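Gudus cell notebook, March 2022
Left arm drops out with a stall fault during the block line-up

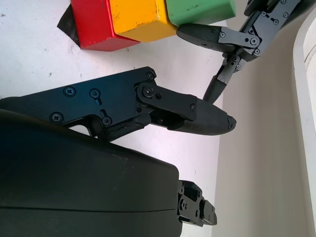 Left wrist camera, red, yellow and green blocks in line, other gripper at the green one.

Writing this up while the logs are still open on the bench machine. Short version: the left arm stalls its gripper at the end of the close move, the driver trips on overcurrent, and the right arm carries on as if its partner were still alive. The second part worries me more than the first.

Task was the usual block line-up with both arms. Left arm sets blocks, right arm tidies the end of the row. Ran fine through the morning. After lunch the left gripper faulted 4 times in one session, always on close, never on open. Each time the Daly supervisor page stayed green and only the driver's own log had the entry.

What the log shows. Close command goes out, motor current climbs normally, then sits at the limit for nearly 800 ms before the driver cuts it. On a good close it should drop off as soon as the fingers settle. The position reading stops short of the commanded value, so the motor is pushing against something, or thinks it is.

Things I looked at, in the order I looked:

Command values. Sointu changed the closed position in the Grilov config last week to get a firmer hold on the smaller blocks. Put the old value back. Still faulted, but it took longer to get there. Left the old value in for now.

Cable at the wrist. Unplugged, cleaned, plugged back in. No difference. Wiggled it during a close with the current limit turned down, no dropouts.

Fingers. The tip is scuffed and a bit chipped at the end, and the rubber strip along the lower edge is slightly frayed. I don't think the tip matters. The strip might. If a loose bit folds into the gap under the linkage, that would give this kind of soft stop. Did not catch it doing it.

Linkage by hand, power off. Moves, but there is a tight spot near the closed end. Backed off the pivot screw a quarter turn and it got easier. Turned it back and the tight spot came back. So some of this is the pivot being too tight. I did the last rebuild, so that one is mine.

Now the other half. When the left driver trips, it goes limp and reports a fault on its own bus. The coordinator is supposed to pick that up and hold both arms. It doesn't. The right arm finished its move every time. On the third fault it came down close to the left finger and I hit the e-stop. No contact, nothing bent. Stop worked as it should and both arms lost drive power together.

Yevdokiia went through the coordinator code with me over the call. The fault message is read, but it is sorted as a warning because the fault number is above 1000 and the filter only treats the lower ones as hard faults. The Costar drivers we had before used low numbers for everything. When we swapped drivers the filter was left alone. She is moving it to a proper list of fault names.

Until that is in:
– no two-arm runs unless one person is at the e-stop with a hand free
– speed limit on both arms stays at the setup setting
– after any fault, power both arms down before reaching in, including the one that looks fine

Tag is on the left arm. Please don't clear it because the page is green.

Still to do. Take the left finger off, clean under the linkage, new rubber strip (we have one in the drawer with the spare screws, check the length first). Set the pivot with the torque driver this time and write the number down here. Then 5 closes on nothing, 5 on a block, current trace saved for each. Compare with the right gripper, which I have not measured at all.

Sointu asks whether the firm hold value can go back in afterward. I'd like to see the traces first. If the current drops off cleanly with the pivot set right, I have no objection.

Logs copied to the shared folder under gripper_left_stall. The third run is the one to read.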